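Varska Flood Alarm: Product Review
Reviewed by Kadri Ramanauskas, Household Preparedness Desk
11 May 2024

The Varska is a battery-operated water alarm intended for ground-floor rooms, basements and crawl spaces in areas subject to river or storm flooding. It is supplied as a base unit with three wired probes, which are fixed to the wall at different heights. Each probe triggers a separate tone, so that residents can judge how far the water has risen without entering the affected room.

The unit was installed for 62 days in a house in the Grukach district, where the river overtopped its bank last August. Mounting was straightforward. The printed instructions are clear, although the section on probe spacing assumes a basement and gives little guidance for homes built on a slab.

In bench tests the lowest probe responded promptly and the siren could be heard from an upstairs bedroom with the door closed. The battery indicator is less satisfactory. It shows only a single light, and residents who expect to leave the property for several weeks will have no early notice of a failing battery – a serious omission in a device of this kind.

Laine Navickas, who supervised the installation, also noted that the cable to the upper probe is stiff and difficult to route behind furniture.

At almost 200 dollars the Varska costs more than the comparable Msimang model, but its graduated warning justifies the difference for households in low-lying streets. It is recommended, with reservations regarding the battery light.

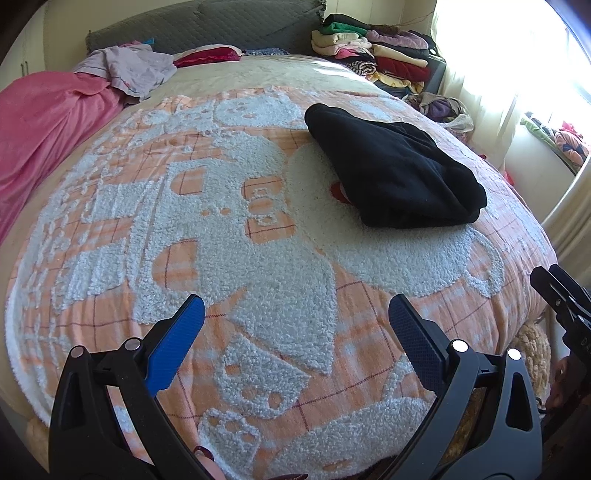
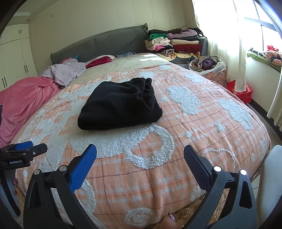 Can the alarm be used outdoors?
The base unit must be kept under cover, but the probes may be placed outside if the cable enters through a sealed opening.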